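Besa hand-held gripper kit, worth the 304?

Forum > Hardware > Grippers and end effectors
Started December 2020

solder_monk
Besa keeps landing in my cart. Two ribbed fingers, two plates, a handle and a camera mount, 304 bucks before shipping. I want to record pick-and-place demos at my desk without buying an arm I can't afford and have no room for. Does anybody own one? The product page is mostly adjectives.

flatpackfury
Own it, had it since October. The fingers are good. The manual is 17 pages and two of them are about the box.

torque_wench
Returned mine. The Lumisness kit is 262 and the trigger doesn't squeak. I don't know what Besa puts in that trigger. Crickets, maybe.

flatpackfury
The squeak goes away with a dab of grease. Lumisness pads are smooth and they skate on anything shiny. I've been doing drinks bottles all week on the Besa, full desk, no tidying, because tidying is cheating.

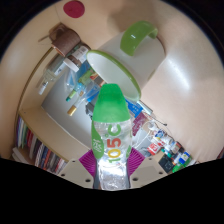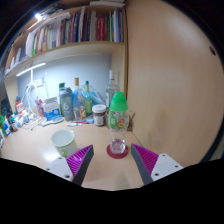
Pads are the stock magenta. I asked about black and support sent me a link to the magenta ones.

solder_monk
OK, that's closer to my desk than anything on their site. Does it crush thin plastic?

flatpackfury
It crushes what you crush. It's your hand on the trigger. Go easy and the ribs do most of the work. Mugs are harder, I go for the handle and I still miss.

hexkey_larry
Going to disagree on the pads. I put a set through Hrynyshyn's wear test (the one pinned in the other forum) and the ridges were rounding off well before the end. Replacements come from Todia and only Todia, and Todia ships when the mood takes it.

flatpackfury
Wear test is sandpaper. I don't own any sandpaper bottles.

hexkey_larry
You own a mug with an unglazed foot, I'd bet money.

torque_wench
He's got you there. Also check the plate screws on day one. Mine showed up finger tight, and the fingers were those of somebody very relaxed.

solder_monk
So: grease, a screwdriver, spare pads ordered early, and I still save nothing over the Lumisness.

flatpackfury
Correct. Buy it anyway.

torque_wench
Or buy mine, if the refund doesn't show up by the time they've finished "processing" it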